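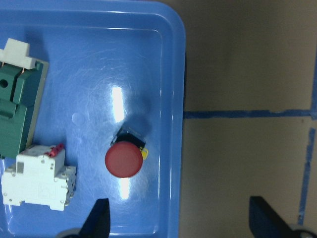 Yang Lab – Manipulation and Reuse Group

Barkar: grasping small electrical parts from a reflective tray
Data card and README

Welcome, and thank you for taking an interest in Barkar! We put this release together over a long and fairly chaotic December, and we have tried to write down everything we wished other people had written down for us when we were starting out. It runs on a bit, so please skip ahead to whichever part you need.

What is in the release

Barkar is a set of 1000 teleoperated episodes of a two-finger gripper picking up used electrical parts: push buttons, miniature circuit breakers, contact blocks and a mixed bag of other components. Each episode holds the wrist camera video, the joint positions, the gripper opening, the operator's commands and a short text instruction such as "pick up the red button" or "move the breaker to the other side." There is one camera only, and it sits at the wrist. We went back and forth on adding an overhead view and decided to leave it out, partly because we wanted to know how far a policy could get with the view that moves along with the hand.

The parts come from old control panels that a local dismantling firm, Nedeck, was kind enough to let us pick through. They are scuffed, they have bits missing, and a few carry stubs of wire. We left them as they were (apart from a quick brush to get the worst dust off), and we would gently encourage anyone extending the set to do the same.

Why the blue tray

Our first recordings used a matte gray mat, and the policies trained on them did nicely until we moved to a real sorting bench, where everything sits in glossy plastic trays. Nele Cuypers, who did most of the early training runs, spent a good two weeks looking for a bug in the data loader before she noticed that the failures lined up with glare. The tray floor is covered in fine circular scratches, and a bright streak of light can run the whole way down the middle of it, right past the part you want. From the wrist the streak shifts as the arm moves, so the network can't simply learn to ignore one patch of pixels.

Red mushroom-head buttons are a nice illustration. The cap is big, round and easy to find, and on the mat the policy hardly ever missed it. In the tray, with glare beside the cap and a dark shadow stretching away from the base, it would often close on the shadow side and come up with nothing. The white breakers have the opposite trouble: a pale body lying near a bright reflection gives the network much less of an outline to hold on to.

The method in brief

Our approach is called Dultness, after the name Mylene Layug gave the first script and then never had time to change. During training we take the wrist video, estimate where the glare is from short runs of neighboring frames, and paste similar streaks into other episodes at random places and strengths. The policy sees the same action labels with and without the added streak, and a small extra loss asks its internal features to agree between the two. At run time nothing is added and nothing is removed; the policy gets the plain camera picture.

Results so far

Evaluation is 80 trials per policy, in the glossy tray, with parts that were held out of training. A trial counts as a success if the named part is lifted clear and is still in the fingers when the arm reaches its rest pose.

Baseline, no glare augmentation: 58 percent
Dultness: almost 80 percent

We are happy with that, but please read it with care. It is one robot, one room and one color of tray. Most of the gain is on buttons, and the breakers improved only a little. When a breaker lies on its side with the toggle facing away from the fingers, both policies still tend to nudge it along the tray before they get a grip.

Known quirks

The gripper fingers are in view for most of each episode, usually low in the picture. We did not mask them, and we found that masking made the final approach worse.

Strips of blue tape on the floor next to the tray show up in many episodes. They are close to the tray in color, so if you segment by color you will want a position check as well.

Lighting was not controlled. Morning and late afternoon sessions look quite different, and the session label in the metadata is the easiest way to split them.

Some instructions name a part loosely ("the green thing"). We kept these on purpose – that is how the operators spoke.

Using the data

Unpack the archive and run the check script first; it will tell you about any incomplete episode. The loader expects the folder layout to stay as it is. To reproduce our numbers, use the split file in the splits folder and random seed 1926, and leave the image crop at its default.

Contact

Mylene looks after the recordings and Nele looks after the training code. Both are glad to get questions, and if you try this with a tray of another color, do write and let us know how it went.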